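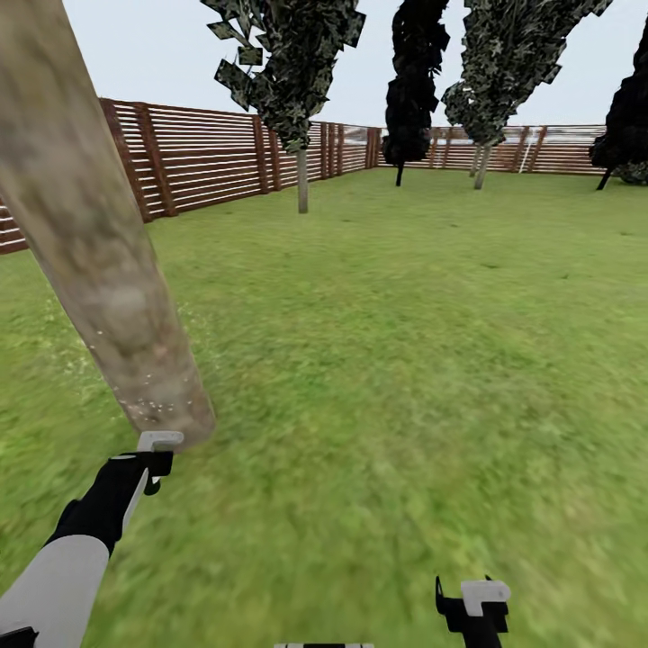

Planning a Long Drive – Notes for Session 3

Hi all, and welcome back. I promised I'd type these up because half of you were still digging for a pen when I got going last time. We're doing route planning tonight, with Surkwood to Nistedach as our practice trip. Have your worksheet from session 2 handy (the one with the fuel table) and something to write with, please!

Before we start: the reading is chapter 4 of Marjorie Hollis's course booklet, the one on stops. I don't agree with all of it, and I'll say where, but she has driven more miles than the rest of us put together and it's a good read.

1. Total time and wheel time

When you ask a map app how long a drive takes, it gives you wheel time. That's the hours you'd spend moving if you never got hungry. I write that number at the top of my page and then I leave it alone for a while, or I start planning to it, and then I'm cross by lunchtime.

Total time is wheel time plus everything else – fuel, food, restrooms, the wrong turn, the nice view, the line at the toll booth. My rule is to add 20 minutes for every two hours of driving, and a full 60 minutes for any day with a proper sit-down lunch. Marjorie adds less. She also eats sandwiches at the wheel, so there you go.

Try it with our practice trip. The app says nine hours from Surkwood to Nistedach. Four blocks of two hours gives you 80 minutes, lunch gives you another 60, and I ignore the odd hour left over. So we're at eleven hours and 20 minutes. Leave at 7 a.m. and you're pulling in at 6:20 p.m., if nothing goes wrong. Would you want to do that in one day? I wouldn't, and I like driving!

2. Where to break the trip

People look for the halfway point and book whatever is there. I did this for years. I've slept in some very dull places exactly halfway between two lovely ones.

What I do now is draw a band on the map, from one third of the way to two thirds, and look at every town inside it. On our route that gives you Clirnia and Cozma. Clirnia is closer to the start, three and a half hours out, with an old harbor and a covered market that closes at 2 p.m. Cozma is five and a half hours out, up in the hills, and it's mostly a place to walk and eat.

If you stay in Clirnia, day one is easy and day two is long. If you stay in Cozma, it's the other way around. I like the long day first, when I'm fresh and the car is still tidy, but in class last May we took a vote and Clirnia won by a mile (mostly the market, I think). Either is fine. Write down which one you'd pick and why, we'll compare.

3. Small stops

Here's where Marjorie and I part ways. She wants every stop on the sheet with a time next to it. I put down two that I really care about and leave the rest open. A list of ten attractions looks great at the kitchen table, and by the fourth one you're all sitting in the parking lot arguing about ice cream.

For each stop you do write down, note these:

Minutes off the main road, each way
Opening hours, and the last entry time if there is one
Somewhere to park that fits your car
Whether there's food, or you need to bring it

Do check that last entry time. I once drove out to a lighthouse that was open until six and stopped letting people in at five. I got there at ten past. Nice outside, anyway.

4. Fuel

Quick one, as we did the math in session 2. The stretch after Cozma has 200 miles with only one gas station marked on my map, and small stations keep odd hours. Fill up in Cozma even if you're at half a tank. If you're driving electric, the same goes for charging, and look up a second charger in case the first one is busy or broken.

5. For next time

Plan your own two-day trip, anywhere you like, on one side of paper. I want wheel time, total time, your overnight town and no more than 3 small stops. Real places, please, with real opening hours that you've looked up yourself. Somebody always asks if it can be a train trip, and no, that's session 5.

Bring a paper map if you own one. I have spares, but they're old, and one of them is missing a corner with most of Nistedach on it.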